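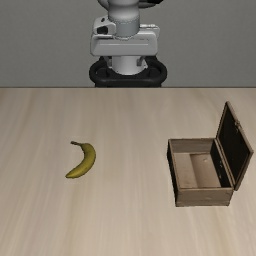 Figure 1. Simulated workcell: arm base behind the table, banana at left, hinged-lid box open at right.

Applying a Written Test Protocol to a Simulated Pick-and-Place Cell
Student project report, Morlow Robotics Lab
Posted in March by the Feller project group

Print this page | E-mail this page

1. Purpose

The Feller project began as a grasping exercise. By the middle of the term the group had three sets of success rates that could not be compared, as each member had reset the cell differently and counted successes differently. The scope was then changed. This report covers the written protocol that replaced our informal habits and the effect it had on the results.

2. Task and cell

The task is to place the banana inside the box. The lid is open at the start of every trial and closing it is not part of the task. The two objects stand well apart, with bare tabletop between them, and the base of the arm is behind the far edge of the table. All work was done in simulation. No claim is made about a physical cell.

3. Rules adopted

3.1 Reset. Every trial starts from a stored state file. Hand placement of objects in the editor is not permitted. The file name and random seed are written to the log before the arm moves.

3.2 Success. The banana must be at rest inside the box walls, with no contact between it and the gripper, when the trial timer reaches 15 seconds. A banana resting on the rim is a failure.

3.3 Contact with the lid. Any contact between the arm and the lid is logged as a violation, even if the trial succeeds. Violations are reported in a separate column and are never subtracted from the success count.

3.4 Aborted trials. A trial stopped by the operator counts as a failure unless the simulator itself has crashed. Crashed trials are rerun with the same seed.

3.5 Changes. Controller settings are frozen for a block of 100 trials. A change in the middle of a block voids the block.

Rule 3.3 took the longest to agree on. One draft treated lid contact as an outright failure. This was dropped after we found that light brushing and hard impact were recorded the same way by the contact logger, and the group did not want to set a force threshold it could not defend.

4. Results

The log holds 2923 trials. Of these, 1393 were run before the protocol was adopted and are kept for reference only. They are not used in any rate quoted by the group, since the reset state cannot be recovered for most of them.

Two members scored the same block from the log alone and disagreed on two trials. Both disagreements involved a banana still rocking when the timer ran out. Rule 3.2 now defines "at rest" by a speed limit held over the last half second.

5. Limitations

The protocol covers one object and one box. Lighting is even and does not vary -- a controller that depends on camera input would need a further rule here. Rule 3.5 is expensive for small tuning steps, and two blocks were voided by settings changed out of habit.

The Sinetti checklist used in the second-year course was consulted for the log format. Its section on operator safety was left out. It would have to be restored before any hardware trial.

Recent reports
Dankwa Gripper: Calibration Notes
Sinetti Checklist, Revised for Second-Year Labs
Log File Formats for Shared Simulators
Feller Project: Midterm Summary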